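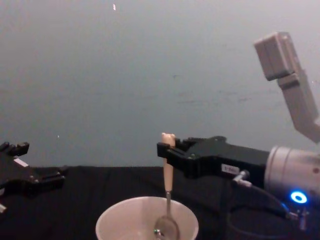 Can a Machine Do It Yet? Kitchen Chores, Job by Job

Readers of the Hotby tips page keep asking whether to hold off on buying small gadgets until a robot can do the lot. Our answer for now is no. Some jobs are close, though, and a few habits make them easier for a machine or for you.

Stirring a cup
Close. Two fingers can keep hold of a spoon if the handle is thick enough. Use a wide-mouthed cup, which leaves more room for a path that is a little off. Fill it no higher than 2 inches below the rim. Stir slowly and keep the spoon off the sides — scraping is hard on the glaze and harder on the ears.

Scooping sugar or coffee
Fair. Dry, loose stuff is fine. Anything that has clumped is not, so break it up with a fork first. Keep the jar in the same spot every time.

Wiping the counter
Fair on a bare counter, poor on a crowded one. Clear it first. For dried-on spills, lay a damp cloth over them for 4 minutes, then wipe.

Loading the dishwasher
Slow. Plates go in well enough, but nested bowls and thin glasses are still a hand job. Rinse off rice before it sets.

Folding dish towels
Slow, and the corners are rarely square. Shake each towel flat before folding. A stack of 19 takes me less time than finding a place to put them.

Peeling garlic
Not yet. Crush the clove with the flat of a knife and pull the skin off.

Before you buy anything
Ask the seller to run the same chore 100 times, or at least to tell you how many of those runs needed a hand. One good run in a showroom says very little. Ask too what happens when the cup is moved over a few inches.

Next on the list: sweeping under the stove, and sorting a drawer of mismatched lids.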